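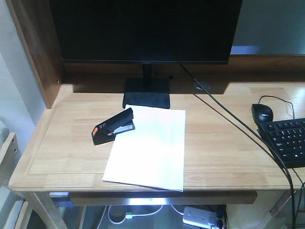 Desk as it stands. Stapler, paper, cable over the front.

ishbel_l
Posted June 10, 2021
Right so this is the desk. Light top, narrow strips glued together, lip round the edge, darker wood riser at the back. Paid 279 for the lot second hand and mostly happy with it. Two things bugging me.

1. the thick black cable. Goes from behind the monitor right across past the keyboard and over the front. My knee finds it daily.
2. the lip. Paper hangs over it and if I write near the edge the pen goes through. Would you sand it down or leave it??

cosimo_leone
Leave the lip. You'll go through the finish and then you've got a pale stripe forever. Get a desk pad.

Cable wants to go out the back. Is there a hole?

skoryk_s
Disagree re the lip. Did mine with 120 then 240 grit, two coats of oil, took an evening. Can't see where I've been. Depends if yours is oiled or laquered though. Drop of water on it, see if it soaks in.

cosimo_leone
One evening, and how many years of doing it for a living, Stepan

skoryk_s
7. fair

ishbel_l
Water test tonight then. Don't fancy a desk pad, had one at Andham, curled up at the corners within a month and collected crumbs.

There is a hole yes, see below.
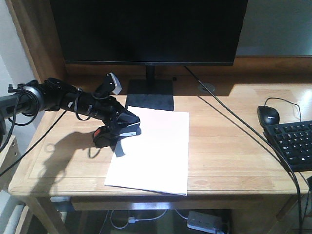

So my thinking was unplug the lot, feed everything down the back, and a tray under the top to hold the extension lead. The one I've been looking at is the Soltimura, the long one. Screws in from underneath and I'm a bit nervous about that, top is only 16 mm by my ruler. What length screw would you trust?

kpalamarchuk
12 mm and tape on the drill bit as a depth stop. Don't use the screws in the bag, mine came with 20s and they'd have come straight up through the top.

Also measure the plug before you start. Mine wouldn't go through the hole, had to thread it from the other end.

jhosep.c
why screw anything. Clamp-on tray, done. Juson do one. Comes off again when you move house

kpalamarchuk
Clamp ones want a flat edge. She's got a lip.

jhosep.c
clamp it at the back? lip's only mentioned round the front

ishbel_l
Back edge is under the riser, would have to pull that off and it's a pain. Will check behind though.

cosimo_leone
Whichever way, check the cable is long enough first. If it's going down the front now there may be a reason, like the socket being on that side.

ishbel_l
Ah. Socket IS on that side. Would need almost another metre. Extension lead it is.

skoryk_s
And stand the stapler up, it's scratching your nice top

ishbel_l
it's on the paper Stepan

skoryk_s
today

ishbel_l
Water soaked in btw. So oiled I think? Going to try 240 on a bit at the far left where it won't show. Will report back.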